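Subject: Re: [puzzle-letters] BRAIN, and how many bars it wants
From: Barrett Doucet

Someone wrote in August:
> The word cards in the Bedent set are too long. Mine got
> as far as the A and went off to find a snack. Can we
> drop to three-letter words for the library table?

I'd vote no. Five letters is a decent length, and BRAIN has the merit of using both kinds of piece, the straight bars and the red curves. The card goes at the back of the table where people can see it, and the pieces go in front in no order whatsoever. Sorting them first is cheating, and I say that as a man who sorts them first.

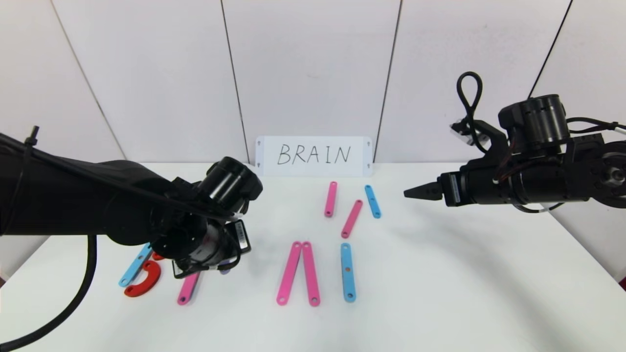 Vullatard wrote back that sorting by color only slows people down, as they then insist on an all-pink letter and sulk when the bars run out. Fair point. I have sulked over this myself.

My own order of work is to get the B down early. It wants two red curves, one above the other, and if you leave it until last some enthusiast will have spent them on a decorative R. After that the rest of the word is mostly straight lines and patience.
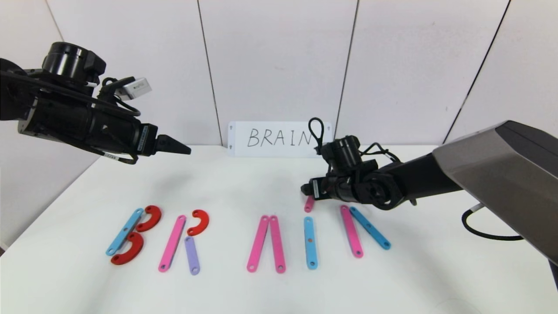 The N gives more trouble than it should. People lay the diagonal the wrong way, admire it, and walk off. I have stopped correcting them. Notes on the remaining letters, for whoever is rewriting the Stevum sheet:

1. B. Two red half circles, stacked. Leave space on the left for the upright, which everybody forgets.

2. R. One red curve for the bowl, a long pink bar for the stem, a shorter lavender bar for the leg.

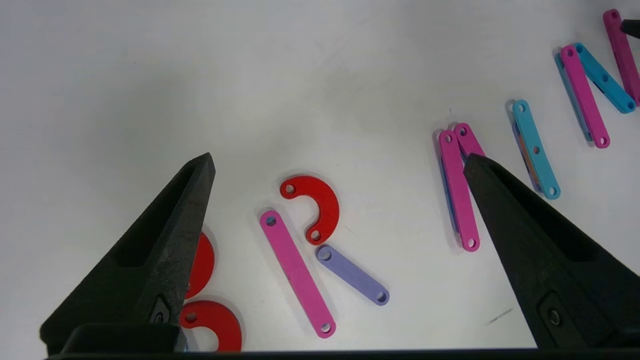
3. A. Two long bars leaning together. The crossbar is a matter of taste and supply.

4. I. One bar. Please don't write a paragraph on it — the last sheet did.

The curves also need a line of their own. They have a hole at each end and look the same whichever way you pick them up, so a beginner will turn one over several times before noticing that it's the direction of the bulge that counts.
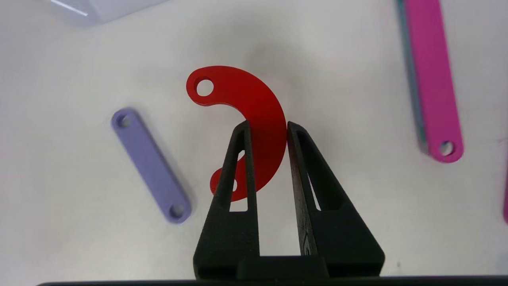

I'd also like the sheet to stop calling them "hooks" on one side and "arcs" on the other. Pick one. I don't mind which, though I'll complain either way.

The spare bag has 38 pieces in it by my count, and the lid says 34. If yours is four short, write to me before you write to Nakamura.

Barrett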